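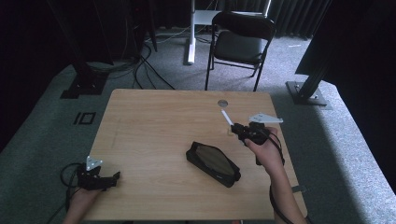

Contents Previous chapter Next chapter Glossary Index

Filed under: Workshop Robotics / Hand-Held Tools

Chapter 6
Hand-Held Grippers: Layout, Cabling and Tracking

The arm built in the preceding chapters can hold a position and repeat it. It cannot yet do anything that was not typed into it as a list of joint angles. Chapter 6 covers a pair of grippers held in the hands, so that a task can be performed by a person at a table and the motion recorded for later use on the arm. The build suits a garage, a spare room or a bay in a shared workshop. It needs no tools beyond those listed in Chapter 2.

The design followed is the Lirada pair, drawn up by Aitana Aguirre and Anselmo Sepúlveda at the Saltari workshop and revised on 21 May 2021. Readers with the earlier drawings should check the plate mounting holes before cutting. The two versions do not interchange.

6.1 Parts of the system

Each gripper consists of a jaw mechanism, a body that can be gripped comfortably in one hand, and a plate fixed to the top. In the Lirada pair the bodies are black and the plates white. The plate carries dark tracking dots. It must be rigid, and it must not shift against the body once calibrated. A plate that moves by one millimetre introduces an error that no later step in this book will remove.

A cable runs from each gripper to the recording computer. The left cable should leave the table on the left and the right cable on the right. Leave a loop of slack at each side, enough that the wrist can turn through its full range without the cable pulling.

6.2 The work surface

Any steady table will do. A pale surface with a dull finish is preferred, and rounded corners are kinder to cable jackets. Stands, poles and panels should be in place before calibration and left alone afterward. Carpet is acceptable underfoot, although a stand with a narrow foot may settle into the pile over the first hour.

6.3 Choice of objects

Begin with light objects that have a definite long axis. A small case or pouch is a good first choice, as is a thin stick held in the jaws. The stick exaggerates small rotations at the wrist, so jitter in the tracking is easy to see at the tip. Glossy objects may be used, but note any reflections in the log.

6.4 Recording

The examples in this chapter were recorded by Noreen Zaidi and Lurdes Lobo in 27 sessions. Settings are given for the Flatov logger at 1000 samples per second. The logger also accepts 2000, but file size doubles and the jaw signal gains nothing useful from it.

Before the first session, confirm the following:

Both plates are tight and their dots are clean.
Neither cable crosses the work area.
The jaws open and close fully without binding.
The log sheet names the operator and the object.

Section 6.5 begins with the left gripper body. Cut the two side pieces first and leave the hinge holes undersized until the jaws have been fitted.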